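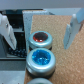

Sellby青少年业余拳击训练与裁判培养项目
中期进展报告

提交对象:Custico体育发展基金
提交单位:Sellby业余拳击协会
报告日期:2020年10月31日

一、报告说明

本报告依据资助协议中关于中期报告的条款编写,涵盖项目自启动至报告日的执行情况,包括训练、裁判培养、医务保障、比赛组织、场地器材、经费使用以及下一阶段安排。项目原定的工作计划在四月作过一次书面调整,调整内容已获贵基金认可。文中凡与原计划作对照之处,均以调整后的计划为准;个别指标如仍沿用原计划口径,会在相应位置注明。

项目的总体目标没有变化,即在Sellby及周边地区为没有条件进入收费俱乐部的青少年提供规范的业余拳击训练,同时补充本地区长期不足的台上裁判和台下评判。两部分工作共用一套管理和经费制度,但参加人员、进度要求和考核办法各自独立,故下文分别叙述。

二、总体进展

训练部分录取学员40人,名额已满。受训练馆关闭影响,春季只能以居家体能练习维持联系,拳台训练中断的时间比预计的长。复训以后,学员分批回到馆内,先恢复基础体能和步法,再逐步恢复手靶、沙袋和有条件的对抗练习。截至报告日,完成第一阶段全部课程并通过技术评定的学员为22人,其余学员中,多数仍在补课,少数因家庭迁居或学业安排申请暂停,协会为其保留了名额。

裁判部分录取11人,全部完成理论课程。实习执裁的场次不足,没有一人达到独立上台的要求,这是本期与计划差距最大的一项。协会对此另有专门说明,见第四部分。

协作方面,Alemayehu拳馆承担日常训练,Mullanis体育中心承担集中授课和内部比赛。两家单位与协会签订的合作协议均在有效期内,履行情况正常。春季关闭期间,Alemayehu拳馆免收了场地费,相应经费按规定留存在项目账户内,未作他用。

三、训练工作

(一)课程安排

训练课程按三个阶段设计。第一阶段以站架、步法、直拳和基本防守为主,不安排任何形式的对抗;第二阶段加入组合拳、摆拳与勾拳、近距离防守,并开始有限制条件的对练;第三阶段面向有意参加业余比赛的学员,内容包括回合节奏、战术选择、规则学习和体重管理。学员进入下一阶段须经教练组技术评定,年龄和入馆时间不作为升段依据。

技术评定分站架与重心、前手使用、防守反应、体能和课堂纪律五项,每项由两名教练分别打分,分差较大时由第三名教练复看。从已完成的评定来看,学员在体能和课堂纪律两项上表现较为整齐,前手使用一项差距明显。不少学员在空击时能够保持正确的护头姿势,进入手靶练习后,出前手时后手随之下落,回收路线也偏低。教练组认为这与居家练习阶段缺乏即时纠正有关,已在复训后的课程中增加了前手专项练习的时间,并把对镜练习提前到每节课的热身之后。

左势学员的安排需要单独说明。项目开始时,部分教练习惯于让左利手学员先按右势学习,待基础稳定后再作调整。教练组在阶段总结会上讨论后决定停止这一做法,左利手学员从第一课起即按左势训练。已经按右势学习一段时间的学员,由教练与本人及家长沟通后自行选择。目前左势学员在手靶练习中仍存在配对困难,主要原因是能够熟练为左势学员持靶的教练人数有限,下一阶段的教练进修将包括这一内容。

(二)居家练习阶段

训练馆关闭之后,协会向全体学员发放了书面练习手册,内容为跳绳、核心力量、空击和柔韧性练习,每周更新一次。手册中所有动作都不需要器材,跳绳由协会统一配发。教练按小组与学员通话,了解练习情况,并记录身体不适的报告。

这一阶段的效果并不均衡。有独立活动空间的学员基本保持了体能水平,居住条件拥挤的学员则普遍下降。空击练习的质量难以保证,部分学员上传的练习录像显示动作幅度过大,重心前倾。协会原本考虑增加线上集体课,试行后发现网络条件差异较大,参加率不稳定,遂改为由教练逐个查看录像并书面回复。这种方式耗时较多,但学员和家长反映良好,教练组建议在正常训练期间也保留一部分,用于缺课学员的补课。

(三)复训安排

复训方案由协会起草,经Alemayehu拳馆和Mullanis体育中心分别确认后执行。主要措施包括:缩小每节课的人数,固定小组成员,错开进馆和离馆时间,手套、护头和缠手带一律个人专用,公用沙袋在课间擦拭,更衣室停止使用。对练在复训初期完全停止,后来仅限固定搭档之间进行,不得跨组。

由于每节课人数减少,课时总量相应增加,教练的工作负担明显加重。协会对教练排班作了调整,并从节余的场地费中支付了增加的课时补贴,该项调整事先向贵基金作过书面报备。

复训以来,训练馆内没有发生需要暂停课程的情况。个别学员因家中有人身体不适而自行停课,均按方案办理,返回时由家长签字确认。

(四)对练管理

协会对青少年对练的态度一向审慎。项目规定,学员未通过第一阶段评定的不得参加对练;对练须有两名教练在场,一人在台上,一人在台下;双方体重、年龄和训练时间须相近;护头、护齿和护裆缺一不可;击打头部的力量由台上教练控制,发现任何一方失去控制即行中止。每次对练均登记在册,登记内容包括双方姓名、回合数、护具情况和教练意见。

本期对练登记册由协会抽查过两次。第一次抽查发现有若干条记录缺少台下教练签字,经核实,当时台下教练在场,但漏签。协会要求补签并注明补签日期,同时把签字栏移到登记表首行。第二次抽查未再发现同类问题。

四、裁判培养

(一)理论课程

理论课程在Mullanis体育中心集中讲授,春季中断的部分改为自学和书面作业,复训后补上了答疑课。课程内容包括业余拳击竞赛规则、评分标准、台上裁判的站位与移动、口令与手势、读秒程序、犯规的识别与处理、中止比赛的判断以及与医务人员的配合。

评分标准是课程的重点,也是学员提问最集中的部分。业余拳击的评分以有效部位的有效击中为首要依据,其次看对比赛的控制以及技战术优势。学员在观看录像练习时,容易受进攻方主动性的影响,把向前压迫等同于占优,对后退中以前手得分的一方评价偏低。还有学员受观众声音影响较大。针对这一情况,授课人员安排了静音观看练习,要求学员先在无声状态下为同一回合打分,再在有声状态下重新打分,并就两次评分的差异写出说明。这项练习的效果较好,后来列入固定内容。

对于接近的回合,授课人员要求学员必须选出胜方并写明理由,不接受以“难以判断”作为答复。课程中选用的录像包括数场判定有争议的比赛,目的在于让学员熟悉合理分歧的范围,并学会区分观点上的分歧和程序上的错误。

(二)实习执裁

按照计划,裁判学员在完成理论课程后,应当先在内部比赛中担任评判,再在资深裁判陪同下上台执裁。由于春夏两季本地区的业余比赛全部取消,学员能够参加的只有协会在复训后组织的内部交流赛,场次远少于预期。学员轮流担任评判和计时,每人都得到了实习机会,但数量不足以支持独立执裁的评定。

协会曾考虑以录像执裁代替部分实习场次。经与授课人员商议,认为录像练习可以用于评判能力的培养,台上裁判的站位、移动和介入时机则无法通过录像检验,尤其是中止比赛的判断,须在真实的对抗中由资深裁判当面指导。因此,协会没有降低独立执裁的标准,相应指标顺延至下一阶段。协会理解这一决定会影响本期指标的完成,但从参赛青少年的安全出发,认为有必要维持原有要求。

为弥补实习不足,复训后增加了模拟执裁练习。由教练在台上按预定的脚本演示搂抱、低击、用头顶撞、转身背对、护齿脱落等情形,学员担任台上裁判,即时作出口令和手势。练习中暴露的主要问题有三点。其一,分开搂抱时介入过早,打断了正常的近距离攻防;其二,警告手势不清晰,台下评判难以辨认;其三,读秒时视线离开被读秒一方,未能观察其眼神和脚步。上述问题在后续练习中有所改善,第三点仍需继续强化。

(三)学员构成与去向

裁判学员中,既有退役的业余选手,也有没有参赛经历的体育教师和学生家长。两类学员的长处不同,有参赛经历者对距离和节奏的判断较快,没有参赛经历者在规则条文的掌握和记录的完整性上更为细致。授课人员在分组时有意将两类学员搭配,互相评阅评分表。

全部裁判学员均表示愿意在取得资格后为本地区业余比赛服务。协会已向周边俱乐部通报了这一情况,其中数家俱乐部表示,在比赛恢复后愿意接收实习裁判。

五、医务与安全保障

项目学员入馆前均须完成体检,体检表由协会统一保管。复训之前,协会要求全体学员重新填写健康声明,并对停训期间有受伤或患病情况的学员安排了复查。

头部伤害的管理按照既定程序执行。凡在对练或交流赛中被台上教练或裁判因头部受击而中止的学员,无论有无症状,一律停止对抗训练,经医生书面同意后方可恢复,恢复过程须从无接触训练开始。本期适用该程序的情况有一例,发生在固定搭档对练中,该学员当时由教练中止,随后由家长陪同就医,医生未发现异常,停训期满后已恢复技术训练,目前尚未恢复对练。该事件的登记表、就医证明和家长签字均已归档,可供贵基金查阅。

其余伤情以手部和腕部的轻微损伤为主,多与缠手方法不当有关。教练组为此专门上了一节缠手课,并规定第一阶段学员每次上沙袋前须由教练检查缠手。实行这一规定以后,同类伤情的登记有所减少。

体重管理方面,协会禁止学员以脱水、禁食等方式降低体重。内部交流赛的分组以自然体重为准,称重安排在比赛当日早晨,超出级别者调整对手,不要求减重。个别家长希望子女进入较低级别以取得优势,教练与其作了当面沟通,说明了青少年期限制饮食的危害。这一类情况在正式比赛恢复之后可能增多,下一阶段将在家长会上作统一说明。

青少年保护方面,全体教练和授课人员均已通过背景审查,有效期覆盖整个项目周期。馆内张贴了申诉和求助的联系方式。本期收到书面意见一件,内容涉及教练在课上语气过于严厉,协会与双方分别谈话后,由教练向学员作了说明,家长表示接受。

六、内部交流赛

内部交流赛安排在Mullanis体育中心,面向已进入第二阶段的学员。比赛不设观众席,家长在场外等候,每场回合数和时长均短于正式比赛,全部使用护头。比赛结果仅供教练和裁判学员讲评,不公布排名。

从比赛情况看,学员的体能储备尚可,多数能够在最后一个回合保持步法。技术上的不足主要体现在防守后的衔接,学员往往在完成格挡或后撤之后停顿,等待对手再次进攻,错过了反击时机。另有部分学员开场时双手位置偏低,依靠身体躲闪,在面对前手较快的对手时多次被击中。教练组在讲评中指出,低手位需要很好的距离感和反应作为支撑,以青少年初学者的能力,应当先把高位护头做扎实。

评判学员对各场比赛的评分总体一致,有两场出现分歧。讲评时,授课人员组织评判学员逐回合说明评分依据,并请参赛学员旁听。有学员对结果表示不服,听完说明后提出了具体问题,授课人员一一作答。协会认为,让参赛者了解评分过程,有助于减少今后正式比赛中的误解,拟将旁听讲评作为固定安排。

七、场地与器材

Alemayehu拳馆的训练拳台在复训前作了检修,更换了围绳和一处台面垫层,费用由拳馆承担。沙袋区的吊架重新调整了间距,以适应复训后的距离要求。馆内通风条件一般,天气转冷后须在保暖与通风之间取得平衡,目前的做法是在课间打开全部门窗,课上保持部分开启。

个人护具的配发基本完成。原计划护头为馆内公用,复训后改为个人专用,采购数量因此增加。所购护头和手套均符合青少年业余比赛的要求,到货时由教练逐件验收,其中一批手套因腕部搭扣缝线不牢作退换处理,退换期间由拳馆出借备用手套。器材登记册已更新,每件护具对应一名学员,学员退出时须交回,清洁后方可重新发放。

Mullanis体育中心的可移动拳台搭建时间较长,每次使用前后都需要人手。为减少搭拆次数,协会与该中心商定,今后将裁判模拟练习与内部交流赛安排在相邻时段进行。

八、经费使用

本期经费支出按批准的预算科目执行,各科目之间未发生未经报备的调剂。场地费支出低于预算,原因是春季关闭期间拳馆免收费用。教练课时补贴高于预算,原因是复训后小组人数减少、课时增加。器材费因护头改为个人专用而有所增加。裁判实习的交通和补贴科目支出较少,与比赛取消的情况相符。

各项相抵后,本期结余2,000英镑。协会申请将该笔结余全部转入下一阶段的裁判实习科目,用于学员前往周边俱乐部执裁的交通费用和资深裁判的陪同补贴。申请书及明细表作为附件随本报告提交,请贵基金审批。在批复之前,该笔款项不作任何支出。

票据由协会财务人员按月整理,已完成内部核对。其中有一张器材票据的抬头误写为拳馆名称,已由供货方重新开具。

九、主要问题与应对

第一,裁判实习场次不足。应对办法是增加内部交流赛的频次,并在外部比赛恢复后优先安排实习学员。如果外部比赛在下一阶段仍不能恢复,协会将与贵基金商议延长裁判部分的执行期。

第二,学员进度分化。已完成第一阶段的学员和仍在补课的学员难以合班,教练排班较为紧张。协会拟将补课学员单独编组,集中一段时间完成评定,之后恢复统一进度。

第三,女子学员对练搭档不足。女子学员体重分布较散,馆内常常找不到体重和经验都合适的对手。在跨馆交流受限的情况下,暂时以手靶和条件练习代替。待条件允许,将与周边俱乐部联合组织女子训练课。

第四,学员流失的风险。部分年龄较大的学员面临升学,训练时间减少。协会不鼓励学员因训练影响学业,同时希望其中有兴趣者转入裁判或助理教练方向,相关办法正在拟定。

第五,训练馆再次关闭的可能。居家练习手册已经修订,增加了分阶段的内容,跳绳和弹力带已提前备好。如再次关闭,教练将按复训后的固定小组继续联系学员,录像点评的方式照旧。

十、下一阶段工作计划

训练方面,完成补课学员的第一阶段评定,推进第二阶段课程,在具备条件时为有意参赛的学员开设第三阶段课程。第三阶段课程的教案已经完成初稿,规则部分由裁判授课人员协助编写,使参赛学员与裁判学员使用同一套材料。

裁判方面,完成实习执裁的安排和独立执裁评定。评定由外部资深裁判主持,协会人员不参与打分。未能通过评定的学员可以继续担任评判或计时工作,并在次年再次申请。

教练进修方面,安排左势学员持靶、头部伤害识别和录像点评三项内容,全体教练均须参加。

家长沟通方面,举行一次家长会,内容包括体重管理、对练规定、比赛报名程序和申诉渠道。视届时的情况决定在馆内举行或线上举行。

资料方面,协会将继续按季度整理训练记录、对练登记册、伤情登记和评分表,并在项目结束时连同总结报告一并提交。

十一、提请贵基金决定的事项

请贵基金就以下两项予以批复:一是本期结余转入裁判实习科目的申请;二是裁判部分独立执裁指标顺延至下一阶段的申请。协会希望在下一阶段第一次内部交流赛之前收到批复,以便确定资深裁判的陪同安排。

贵基金如需实地了解训练情况,可与协会办公室联系,由协会与Alemayehu拳馆商定时间。按照现行进馆规定,来访人员须提前登记,课上在拳台区以外观看。

附件:
1. 第一阶段技术评定汇总表
2. 裁判理论课程大纲及静音评分练习说明
3. 对练登记册抽查记录
4. 经费收支明细表
5. 结余转用申请书
6. 居家练习手册(修订稿)

Sellby业余拳击协会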